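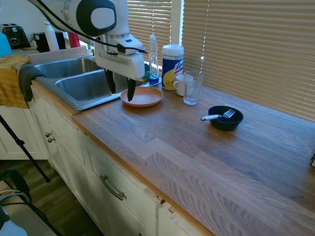
Tulludero working group: minutes
August 24, 2020
Posted by Maxence Sabatier
6 shares | 2 comments

The minutes of the March meeting were accepted with one change: "on schedule" was struck out.

Item 1. Kitchen examples. The sink task stands at 241 recorded runs. Kevport had asked for a statement that this is enough to train on. The group declined to give one. Most of the runs use the same plate and the same counter, and a policy that learns them may have learned one kitchen and very little about dishes. Stan wanted it noted that the first 40 were logged before the labeling rules were settled — they stay out of the training set until someone has relabeled them.

Item 2. What counts as a good run. Long discussion. The current rule is that the plate ends up in the basin. By that rule a run with the plate held on its edge at the bottom of the sink passes, and so does one where it is let go too early.
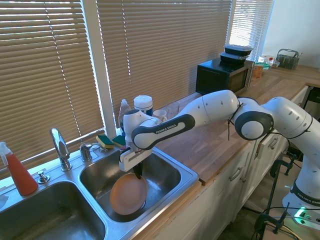
Stekia replied that throwing out the clumsy runs would leave a learner with no idea how to recover from a bad grasp, and asked that they be kept and tagged separately. Agreed for now. The chair remains doubtful that anyone will use the tags.

Item 3. Target. The plan calls for 100 more runs before the first evaluation. No one present could say where that number came from. Left as is, with a request that mugs and bowls get a share of them.

Item 4. Evaluation. Held over again. It was pointed out that testing on the same counter would prove little.

Action: Stan to relabel the early runs. Stekia to draft the tags, one page at most.

Recent items
Minutes, March
Labeling rules, second draft
Kevport: questions on the sink task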